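Scanning a big box of old family prints – what resolution?

Yvonne Pilkington
Hello all! My mother left me over 1000 loose prints and I'd dearly love to have them scanned before our reunion in September. Most are small, and I'm hoping to enlarge a few for the hallway.

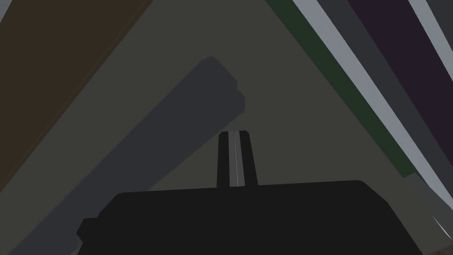 Is 300 dpi enough if I want to print them bigger later on?

Malcolm Lockwood
Go for 600 dpi on the small ones, Yvonne, and keep 300 for anything you'll only reprint at the same size. I did 373 of ours that way over one winter, with plenty of tea – and wipe the glass often! 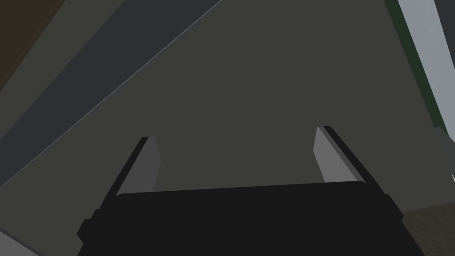
Flat surface, olive gray

Metwally
I sent mine out to a shop in Drokavdale and paid 160 for the lot. Lovely people, but they came back in no order at all, so pencil a number lightly on the backs first.

Endero
600 for everything. Drives are cheap.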